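Notebook, sorting and pairing bench
Apr 19, 2026

Back on socks! The Starkano sorter has been taking the plain stuff since March (towels, tees, pillowcases) and I was sure patterned knits would be the thing that finished us. Much happier tonight than I was this morning.
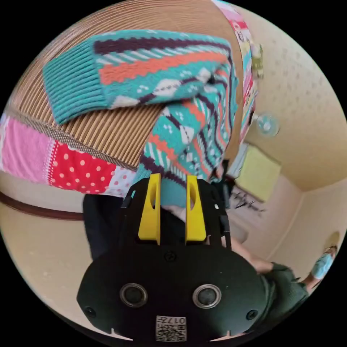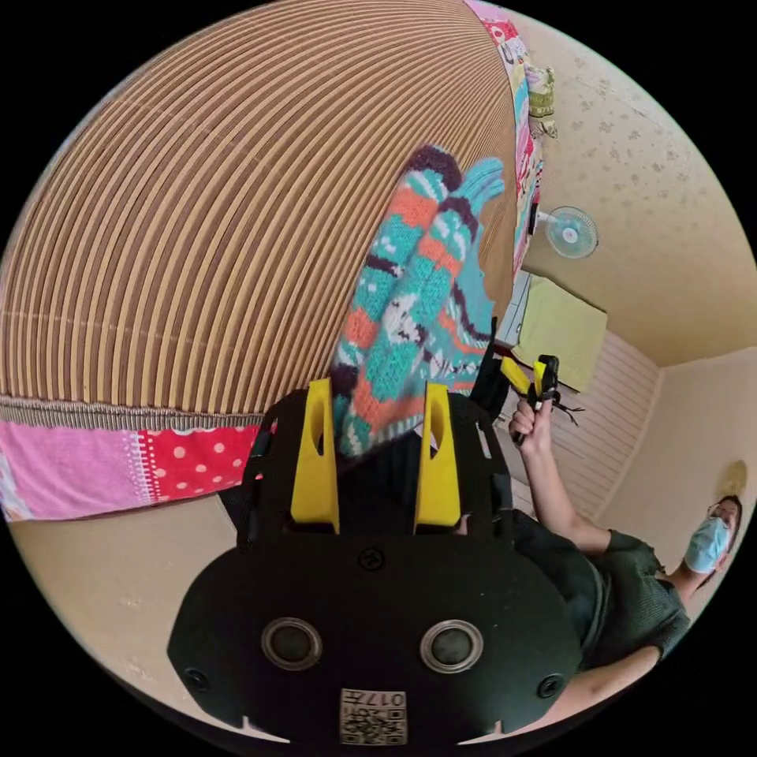

Patterned knits with the hand-held gripper, yellow fingers. First: one sock, laid in an L. Second: two socks in the fingers at once.

Notes while they're fresh.

Grip point matters more than speed. Going for the cuff gives a repeatable pick. Going for the middle of the foot gives a sock folded over itself and then you're fiddling. Åsmund goes cuff every time without thinking about it, so I asked him to talk out loud while he worked and wrote down what he said. Best hour of the week. "Cuff, lift, let it hang, look at the toe." Four steps, and I had nine in the draft procedure! Draft procedure is now in the bin.

Pairing: the matcher on the Sæther line still mixes up mates when the bands are close in color. Out of 100 pairs it asked for help on 17. I'd call that good, it asks when it should. Before, it just guessed and we heard about it from the customer.

What it does to the shift. Used to be two people at the pairing table all day, nearly 800 pairs, standing, neck bent. Now one person handles the ones the machine kicks out and the other is free for mending and stain checks, which we were always behind on. Ivar Ekström did mending most of this afternoon and cleared the whole Oltex bag, first time I've seen the bottom of it.

Not all rosy. Åsmund says the kicked-out items come in bursts, so you sit for 20 minutes and then get swamped. He also misses having someone across the table to talk to. Fair point, and I hadn't thought about it at all. Could we move the exception tray next to mending? Needs a longer cable and a shelf, I think that's it. Ask Protus if the tray can go on the left side.

Also, whoever is on exceptions should be able to change the "ask for help" threshold themselves. Right now it's behind my login and that's silly.

To do
- rewrite procedure using Åsmund's four steps, he gets his name on it
- cuff-first picks on thick wool, haven't tried any
- rotate exceptions and mending at lunch, ask both if they want that
- finger grip on very thin nylon??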